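3.2. Los plazos de baja y el noble arte de no cumplirlos

El corpus reúne los partes médicos que tres clubes de la liga regional de baloncesto, Kerkau, Plestov y Turkodberg, difundieron a lo largo de 2 temporadas. Se recogieron 58 lesiones de tobillo con un plazo de vuelta anunciado por escrito. Quedaron fuera los partes que se limitaban a afirmar que el jugador «evoluciona favorablemente», fórmula que en nuestra base aparece aplicada por igual a quien reapareció al poco tiempo y a quien acabó fichando por otro equipo sin haber vuelto a botar un balón.

Se considera cumplido un plazo cuando el jugador disputa al menos un minuto oficial dentro del intervalo anunciado. El criterio es generoso, y aun así los clubes consiguen incumplirlo con regularidad. Aguirre y Willems ya habían advertido en un trabajo anterior que el primer comunicado se redacta con el ánimo de tranquilizar al abonado y el segundo con el de evitar que se acuerde del primero. Nuestros datos no permiten contradecirlas.

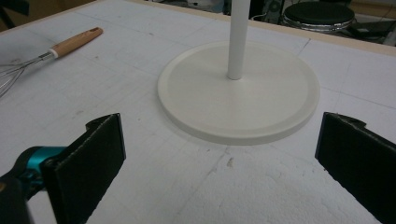
La distribución de los retrasos es asimétrica, como cabía esperar. Apenas hay regresos anticipados, y los pocos que constan coinciden con eliminatorias, circunstancia que parece poseer propiedades terapéuticas todavía mal estudiadas. El grueso de los casos se acumula justo después de la fecha prometida, y a partir de ahí la cola se alarga con paciencia. Si se representara como objeto, su perfil sería el de un disco bajo y plano del que sube un poste blanco y delgado: mucha base y una sola vertical, que corresponde a los jugadores de los que el club dejó de hablar en abril. Esa vertical pesa poco en la mediana y muchísimo en la media, motivo por el que en adelante se informa solo de la primera.

Codificamos además el lenguaje de cada parte. Las dos autoras leyeron el material por separado y asignaron a cada comunicado un grado de compromiso temporal: firme, condicional o meteorológico. En este último se agrupan las expresiones del tipo «según vaya respondiendo» o «día a día», que describen el estado del tobillo con la precisión con que un refranero describe el clima. Las discrepancias se resolvieron por discusión, a veces larga. Aguirre tendía a ver promesas donde Willems veía cortesía, y el acuerdo final le debe bastante al cansancio.

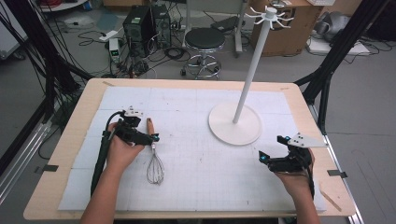 Figura 2. Mesa con superficie cuadriculada y pinza manual negra.

El grado de compromiso resultó un predictor modesto del cumplimiento. Los partes firmes se incumplen algo menos que los condicionales, aunque la diferencia se reduce al separar los esguinces leves del resto. Los meteorológicos son, en sentido estricto, imposibles de incumplir, y puede que ahí resida su popularidad creciente entre los departamentos de prensa. Plestov los adoptó de forma casi exclusiva en la segunda temporada, tras un invierno en el que hubo de rectificar por tercera vez la vuelta de su base titular.

Conviene señalar dos limitaciones. La muestra se compone de clubes que aceptaron abrir sus archivos, y es razonable suponer que los menos orgullosos de los suyos declinaron la invitación. Por otra parte, el minuto oficial como criterio trata igual a quien vuelve para jugar y a quien vuelve para que lo aplaudan. En Turkodberg, con unos 1000 espectadores en una noche buena, la segunda modalidad tiene cierta tradición. El apartado siguiente repite el análisis exigiendo 3 partidos consecutivos, con resultados que a los clubes les gustarán todavía menos.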